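Cutting down or stopping completely?

tekl_dave
Dec 12, 2023
Posting here as the Gosport group is off till the new year. 30 days today without a drink, longest since I was a teenager. Thing is my keyworker wants me to carry on to 90 and then "review", and my brother says I've proved my point and can go back to weekends only. Don't know who to listen to. Anyone gone back to weekends and had it stay at weekends?

wamano904
Well done on the 30. No is the short answer. I tried it in August, Friday and Saturday only, wrote it on the calendar and everything. Lasted four weeks. Then Thursday was nearly Friday. You can guess.

harbourmouse
Not everyones the same though. I did go back to a couple at the weekend and it's been ten years. Never was a morning drinker mind you, and never had shakes. Depends how bad it was.

wamano904
With respect, it's a risky thing to say to someone at day 30.

harbourmouse
He asked if anyone had. I have. Not telling him to do it.

tekl_dave
No offence taken from either. It was every night, bottle of wine then whatever was left over. No shakes but sleep was shocking. Worst bit now is 6 o'clock when I get in, I don't know what to do with my hands. Telly doesn't help. Been going to bed at 9 just to get the day over with.
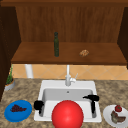 Also the house. My brother's staying till he gets his flat sorted and he likes a drink with his tea, fair enough, it's his life. But do I ask him not to keep any in? Feels cheeky when he's paying half the gas.

pearce_m
Ask him. I ran a support group for a good while and the people who asked mostly got a yes. He may just not have thought. As for 6 o'clock, eat something the minute you get in, proper food, then go out the door again even if its only round the block. Hunger and a craving feel very alike.
Mereana Pearce

catier
Second the food thing. Toast saved me lol. Don't agree about asking the brother tho, you can't clear every house you walk into. Got to learn to sit next to it sometime.

wamano904
Sometime, yes. Not in month two.

catier
Fair. I was a year in before I could.

harbourmouse
For what it's worth I'd do the 90. The drink will still be in the shops in February.

tekl_dave
Right, doing the 90. Will talk to him tonight after work, wish me luck. Anyone know if the phone line runs over Christmas?

pearce_m
Ring them this week and ask for the holiday hours, they change every year.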